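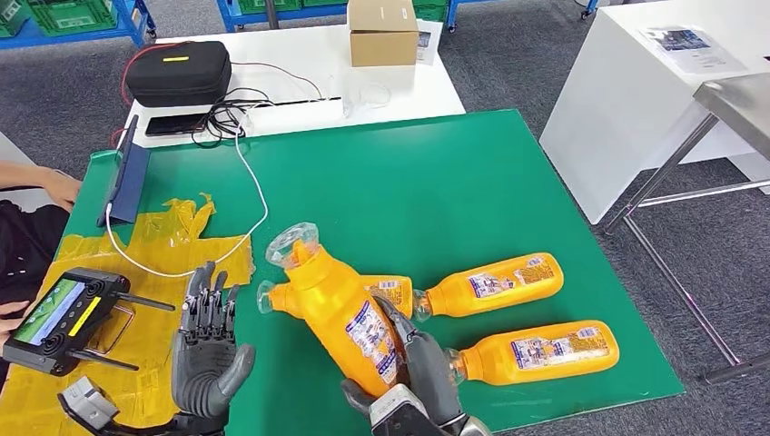 # Pandance: two-handed bottle handling

Pandance is a small set of recordings made to check how far a robot with two five-fingered hands gets with plain chores: pick up a bottle, turn it, pass it over, put it down. It holds 232 episodes at a bench in the Wutberg lab.

## Contents

- `episodes/` one folder per run, head view and joint angles
- `tasks.csv` task name, start layout, result
- `splits/` train and test lists

A run is marked as a success only if the bottle ends in the target area with no help from the operator. Runs stopped by hand are kept and marked `abort`.

## Is it ready for housework?

No. Grasping a single bottle is the easy part. Handing it over and working the cap are much harder, and the set has few good runs of either. Do not use it to claim that a robot can clear a kitchen counter.

## Known gaps

Lighting is the same throughout. Glass is not covered. Joint logs from March use the old finger order; see `convert.py`.

Maintained by Nuno Macedo and Sérgio Serrano.

5 comments · 4 shares

Related
Bremus: folding towels
Tamuno: shelf restocking

Contact | © 2026 Pandance | Back to top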